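Painting the hallway, week whatever

Right. Quick one before work, coffee in one hand.
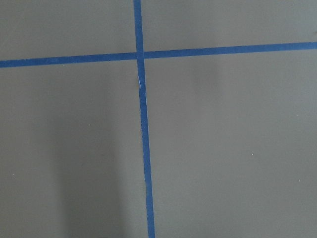

So the hallway. I said in July it would be one weekend. Two coats, pull the tape, done, have people over. It is not done. The upstairs half is done. The downstairs half is at the stage where you turn sideways to get past the ladder and everybody who visits gets a stripe on their coat. Sorry Lama.

Let me back up a bit for anybody who didn't read the last post (most of you, I can see the numbers). We bought the house on Moussa Street with the hallway painted a sort of mustard. Shiny mustard. Ceiling too. I lived with it for 2 years and told people it was warm. Then I leaned a mirror against it and saw myself in it, all yellow, like I had something wrong with my liver, and that was the end of that.

Color first. I wasted so much time on color. Got nine sample pots, which at the price they charge is a nice dinner out. Painted squares all up the stairs. Every one looked different at breakfast and again at night under that awful bulb. Rami Haddad came by to drop off his sander and said they were all the same color, and then picked his favorite, and it was the one I'd already crossed off. Went with it anyway. It's a grayish green. Or greenish gray. Drumthorpe is the name on the can, no idea what that means, sounds like a boarding school.

Things I got wrong, in no order:

Didn't wash the walls. I wiped them with a damp cloth and thought that was washing. There was a band of hand grease at stair-rail height going back to the last owners and probaby the ones before, and the first coat just slid around on it. Had to sand it all back. Sugar soap, two buckets, do it properly. Change the water when it goes brown, and it will go brown straight away.

Didn't prime over the gloss. See above. Same wall, same afternoon, same bad mood.

Bought cheap tape. Oh the cheap tape. Bled under along the whole baseboard, then tore into little ribbons when I tried to get it up. I was down there on a Thursday night with a butter knife and a podcast. The good stuff costs more and it comes off in one long piece and I will never complain about the price again. Press the edge down hard with a plastic card. Pull it back at an angle while the paint is still a touch soft. If you leave it for a week like I did on the landing it takes the paint with it, and then you're filling and sanding a line you spent an hour making straight.

Left the roller in the tray overnight with a plastic bag over it. People online swear by this. Mine went like a corn cob.

What went right, since I don't want to only moan. The ceiling. Floarea Lungu from two doors down lent me her extension pole and told me to do the ceiling before anything else, walls after, trim last, and stop going back to fiddle with bits that are half dry. She used to do this for money, on big old apartment buildings, and she does not have a lot of patience for me. She watched me cut in along the top of the door for maybe a minute and took the brush away and did it herself in one go. No tape. Just a steady hand and not breathing. I've been trying it her way since and I'm getting there on the long straight parts. Corners no.

Cost so far. I was hoping to stay under 600 for the lot and I'm past that. Most of it is paint, I bought a whole extra can after the sliding coat disaster. The rest is the stupid stuff, trays, liners, sandpaper, a second brush becuase I let the first one go hard in the sink. The electrician quoted me 81 just to come out and look at the light fixture, and Anas Darwish did it in his lunch break for a sandwich. (He's licensed, calm down.) New fixture is up. Plain white globe. You can see your feet on the stairs now, big change.

We did get one quote for having someone do the whole thing, back at the start. 3,000, stairs and all, not counting the floor. I laughed at the time. I'm laughing less. I've counted up no hours and I'm not going to.

Still to do: downstairs walls second coat. Trim, all of it. The spindles, which I'm dreading, there are so many and each one has those fussy little rings. The inside of the coat closet, where I may simply close the door and leave it mustard. Tamer thinks that would be a nice bit of history for the next owners. Tamer hasn't painted anything yet, for the record. Tamer has been "on kids."

Someone asked last time about the smell. Not too bad with the water based stuff, windows open, fan at the top of the stairs pointing out. The trim paint is the stinky one. Going to wait for a dry weekend and send everyone to Lama's.

And someone else wanted to know what I'm doing about the floor. Nothing. Old boards, half of them painted round the edges where a carpet used to be. Rami wants his sander back before winter so that may decide it for me. There's a guy at the Wakaseck yard who sells reclaimed boards, and a couple near the front door are split, so I might go look on the weekend and get the measurments wrong.

OK bus. More when the spindles are done or when I've given up on them. If anyone has a trick for the fussy rings please put it in the comments, I will try anything except a sock on my hand, tried it.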